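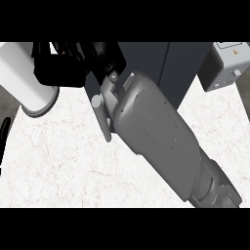

I want to talk about planners that report success, and why I've stopped believing them. Our group runs two-arm work in simulation before anything goes near hardware, and for most of this year I treated a green result as a green result. Take the moment on the slide: the grey arm reaches in front of the dark block, the other arm's black mechanism is close to the top of the grey gripper, and the two aren't touching. The collision checker would call this clear, and it would be correct. What I want you to ask is how much of that gap I'd get to keep on a real table. Leave the slide up for a bit before moving on.

Say what the stack is, quickly. Bomis is the motion planner. Tawfik is the perception layer that turns depth data into boxes and meshes. Plarnov is our replay tool, which started as a log viewer and grew. Don't spend long here. People who want the architecture can ask later.

First point: the clearance number. Bomis lets you set a padding distance around every link. The default was 5 millimeters, and as far as I can find out, someone picked it because the demos passed. When I raised it to 7 the planner started failing on tasks we had been calling solved. I was told the padding was too strict. Maybe. But we had never measured how far off our arm models were, so I don't see how anyone could say what was too strict. Pause here. Somebody usually wants to argue that you can tune it per link. You can, and then you have a page of numbers with no source.

Second point: the world model is too kind. In simulation, Tawfik can be handed the true shapes of everything. We had a flag for this, meant for debugging, and it was on in the test configuration from January until I went looking. So for months our perception tests were testing a planner with perfect sight. Turn the flag off and put one arm in front of the camera, and part of whatever is behind it drops out of the map. The planner then treats the missing part as free space. Tall objects behind a wrist are the worst case, and two-arm work puts a wrist in front of something nearly all the time.

The fix people suggest is to treat unseen space as blocked. We tried it. The arms barely move. There's a middle setting where unseen space goes free again after a few seconds without contrary evidence, and I dislike it more than either extreme - it means the robot gets braver the longer it can't see.

Check the clock. If over time, skip the next part and go to timing.

Third point: rendering. A pale marble top with faint veins looks nice on a slide. I'd like to know what it has to do with planning. We spent real effort on surfaces and lighting, on the theory that better pictures give better perception results. For a detector trained on color images I can accept that. Tawfik works from depth, and our simulated depth was clean no matter what the surface looked like. A real polished surface can give you holes and ghost points. We had the look of a hard surface and none of the trouble. I don't blame the rendering people, they did what was asked.

Timing. Each arm has its own controller, and the planner assumes they start together. In the simulator they share one clock, so they do. On the Pustomley bench rig, with two controllers on a network, they don't. One arm leaves late and the paths that were checked against each other are no longer the paths being run. Bomis checks the plan. It doesn't check the plan with one side delayed, unless you write that yourself. I wrote it. Of the 7 handover plans in our regular suite, 4 stayed clear of collision with the delay added, and 3 didn't. Those 3 had all been marked as passing. Show the Plarnov replay if the laptop cooperates, otherwise just say it.

Expect the objection that a runtime safety layer would stop the arms anyway. Probably it would. Then we have a robot that stops, and a report that says the task works. I'd call that a failed task.

What I'm asking for is small. Log the smallest distance between the arms for every run, next to pass or fail. Print which perception mode was used on the same line. Run the delayed version of each plan by default. None of this needs a new planner, and I'm wary of anyone here who would like to sell us one.

Things I don't know: whether the delay on our rig is typical, and whether the padding should depend on speed. I suspect it should. I have no data I'd defend in front of this room.

Take questions. If asked about learned policies, say we haven't tested them under delay and leave it there.

Contact the speaker | Talk notes, Jun 6, 2019 | © Plarnov project | Back to top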